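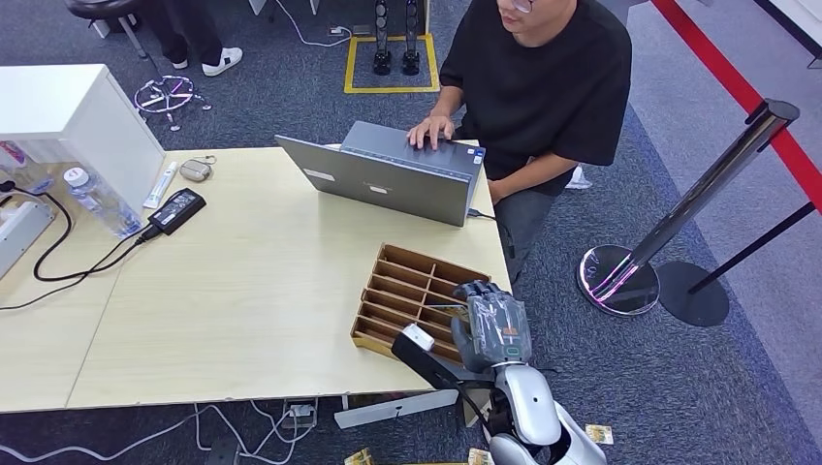
Ticket 146 - Sorting cell, right arm: hand drifts off the slots after a warm-up
Status: resolved, left open for comments until Friday
Cell: Prastero tabletop cell, one arm, multi-fingered hand, slotted wooden tray
Site: Pirnska demo floor

Original report

The arm places blocks into the narrow tray slots and does it beautifully for the first stretch of the morning. Then the placements start to creep. By late morning the block lands on top of a slat, the fingers open, and it tips over. Restarting the control program on the laptop doesn't help. Powering the arm down over lunch does help, for a while. No error codes, nothing in the log except the grip timeouts you'd expect when a block isn't where it should be.

Update 1, 9:40 a.m.

Checked the easy stuff first. Tray is sitting where it should, slats are all straight, table isn't rocking. Re-taught the tray corners and ran the short routine. Perfect! Every block in. I was ready to close this one and go get coffee.

Update 2, 11:15 a.m.

Not closing it. The creep is back, and it's always in the same direction, toward the laptop side of the table. I love a fault that repeats itself, so this is good news in a way. Logged the commanded wrist position against the measured one and they agree the whole time. So the arm believes it is in the right place, which points at something past the wrist: the hand, its mount, or the protective cover over the fingers.

Update 3, 1:30 p.m.

Took the cover off and ran the routine bare, slow speed, guard belt closed. No creep in the time I gave it. Put the cover back on and the creep came back within the hour. Now we're getting somewhere!

The cover has a cuff that fits over the wrist section. Ours had been pulled up one ridge too far, so the material was under tension along the fingers. My theory is that as the hand warms up, the cover relaxes unevenly and pulls the fingertips over by a hair. A hair is all it takes with slots this narrow. Going by the cell counter, this cover has 3,000 grip cycles on it, and the last one was swapped at 1,370, so it may be tired as well.

Update 4, 3:50 p.m.

Fitted a new cover from the Tosau spares box. What I did, for whoever gets this next:

Stop the program, park the arm in the service pose, power off the hand.
Roll the old cover off from the wrist end. Don't tug at the fingertips.
Wipe down the fingers and check each joint by hand for grit.
Roll the new cover on until the cuff meets the first ridge - the first, not the second.
Open and close the hand 2 times at low force and smooth out any wrinkles.
Re-teach the tray corners with the cover on. The old points are no good after a swap.

Ran the routine until the end of the shift. No creep, no tipped blocks, and the log is wonderfully dull.

Comment from Softić support

Agree with the cuff position. Please also record the cycle count at each cover swap in the cell notes so we can compare it with other sites.

Reply

Done, and I added a line to the morning checklist: look at the cuff before the first run. I kept the old cover in a labeled bag in the spares box in case you want it back. Next time I'm on this cell I'd like to try logging fingertip position during warm-up, with the old cover and the new one, and see how big the difference really is. Will open a separate ticket for that.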